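Home | Issues | Authors | Contact
Filed under: Household Studies, Shared Laundry

3.2 Machine pairing and transfer

The Gonby residence provides washers and dryers in numbered pairs. Of the 1623 loads logged at Clundcombe, 1013 were moved to the dryer bearing the same number as the washer. Labels were therefore treated as part of the room's layout. Figure 2 gives one pair, both units marked 1, with the washer door open across part of the dryer opening.

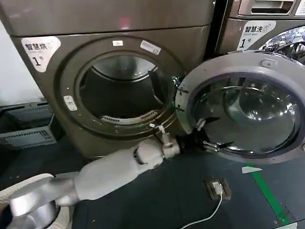

Figure 2. Washer and dryer number one.

Residents we spoke to at Gonby said that they followed the numbers only when the room was busy, and that at night they used whichever dryer was free. Transfers to a dryer with a different number were coded separately.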